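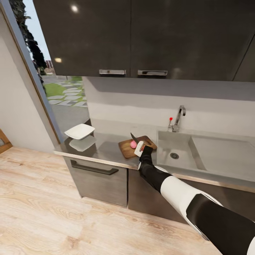 Jallano Prep: simulated kitchen episodes for cutting tasks

Data card, last edited Tue 11 March

Summary

Jallano Prep contains 574 rendered episodes of a single arm handling a knife at a kitchen counter. It was built by Husteck to test cutting routines before they are moved to the staff kitchen at the Kuslow site, where lunch prep is being partly automated. All episodes are simulated. No footage of employees is included.

Contents

Each episode has camera images, joint positions, gripper state and a text instruction. The counter, sink and cabinets form one layout. Food on the cutting board varies between episodes, and some of it is already diced. Knife models vary in handle color.

Episodes run up to 70 seconds. Those in which the knife was dropped are kept and flagged "drop". Do not filter them out when training the grasp monitor.

Workplace context

Before the pilot, prep at Kuslow was one shift of manual work, some 40 percent of it cutting. The plan moves repetitive cutting to the arm. Staff keep ordering, checking incoming produce, seasoning and service. Two new duties were added in January: loading the board and signing off each batch. Neither was in the original job description, and the pay grade for them is still open.

The cell stops when a person crosses the floor marking. Restart is manual and takes longer than the cut itself for small batches, so staff tend to save up work for the arm – this changed the order of the morning more than the cutting did.
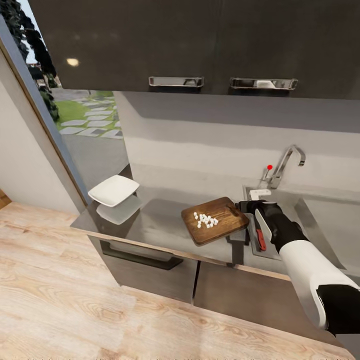

Filip wrote after reading the draft that sign-off should be counted as working time from the first day, with its own line in the schedule. On busy mornings it gets squeezed in between two other jobs, and then people sign without looking.

The schedule template has been changed accordingly. Batch size is now capped at 60 portions per sign-off.

Known limits

– Food does not deform or release liquid.
– No second person or arm shares the counter.
– Knife wear is not modeled.
– Lighting is fixed within an episode.

Results on this set say nothing about staff workload. That is logged separately at Kuslow and is not part of the release.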